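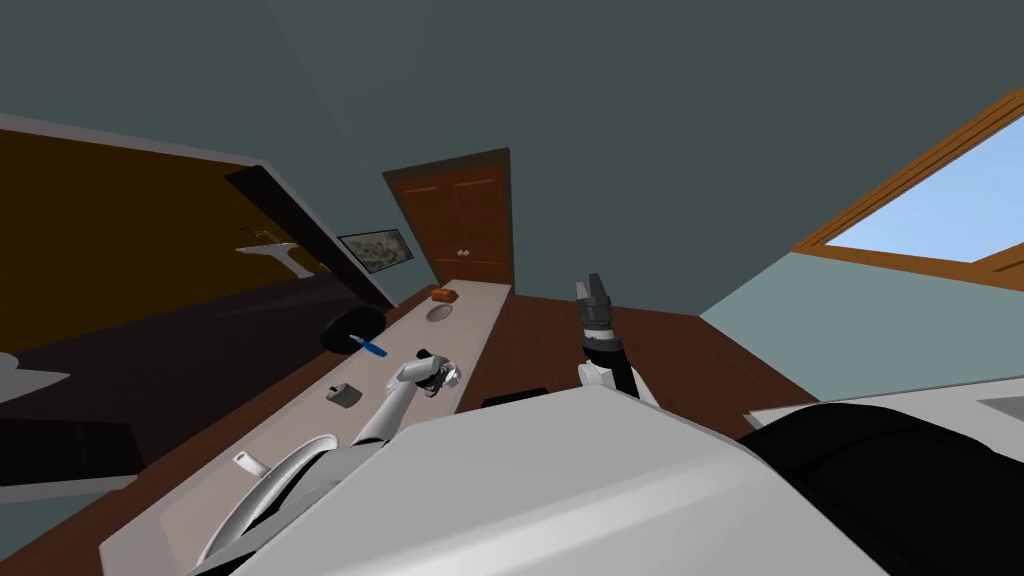
## 4. Connecting the planner to the simulator

This section covers the link between the Plevau simulator and the Sulemana motion planner for two-arm countertop tasks. It assumes that both packages are installed and that the robot model loads without errors. Applies to Plevau release 3 and later.

### 4.1 Start the session

1. Open a terminal in the workspace folder and run `plevau start --task countertop --arms both`.
2. Wait for the line `physics ready` in the log. The first start compiles the collision meshes and can take over 90 seconds.
3. In a second terminal, run `sulemana connect --port 354`.
4. Check that the status line reads `left: idle, right: idle`. If either arm reads `unknown`, stop the planner and repeat step 3.

**Note:** The planner does not read joint limits from the simulator. It reads them from `limits.yaml`. If you edit the robot model, edit this file too.

### 4.2 Register the cameras

Durnby, the perception node, needs one head stream and one stream per wrist. Each stream is registered separately.

1. Run `durnby add head`, then `durnby add wrist_left` and `durnby add wrist_right`.
2. Set both wrist streams to `frame: tool`. Leave the head stream at `frame: base`.
3. Open both grippers fully with `sulemana grip both open`.
4. Run `durnby selfmask build`. The node renders the robot model from each camera pose and stores the pixels that belong to the robot.

**Caution:** Do not build the self-mask with the fingers closed. The stored mask will be too narrow, and the fingers will enter the depth map as obstacles the next time they open. 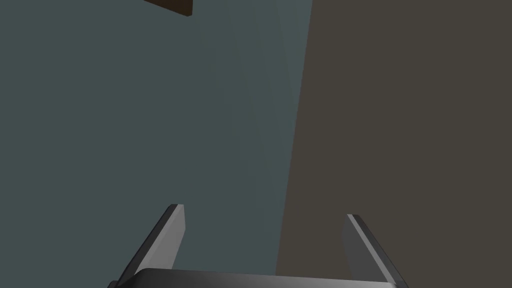
5. Load a wrist stream in the viewer and turn on the mask overlay. Both fingers and the palm housing should be covered out to the fingertips.
6. If a strip of finger remains uncovered, raise `mask_margin` by one step and rebuild.

Objects that touch the image border are reported with `partial: true`. The planner will not grasp a partial object. It moves the wrist to a new viewpoint and asks for the object again, up to the number of tries set in `retry_view`.

### 4.3 Exclude false geometry 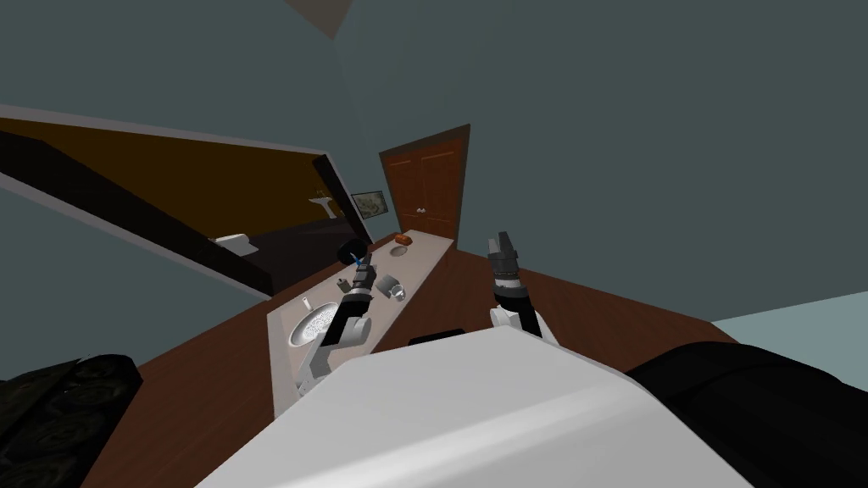
Reflective surfaces must be excluded by hand before the first plan is requested. Durnby treats a reflection as ordinary image content and will assign labels to anything it recognizes there. In the bathroom layout, the wall mirror reflects a white pedestal sink, which is easily reported as a second basin behind the wall plane. Draw the exclusion polygon just outside the dark border of the mirror, and keep it clear of the countertop so that objects along the edge are still detected.

1. Run `durnby exclude draw --stream head`.
2. Click the corners in order and press Enter to close the polygon.
3. Save with `durnby exclude save`. The polygon is stored in room coordinates and stays valid when the head moves.

**Note:** Layouts from the Flatomley scene pack do not carry reflective tags. Repeat 4.3 for each layout you load.

If the planner returns error 29 (`target outside room bounds`), a reflected object is still being passed through. Enlarge the polygon, save it, and restart Durnby. The simulator can stay running.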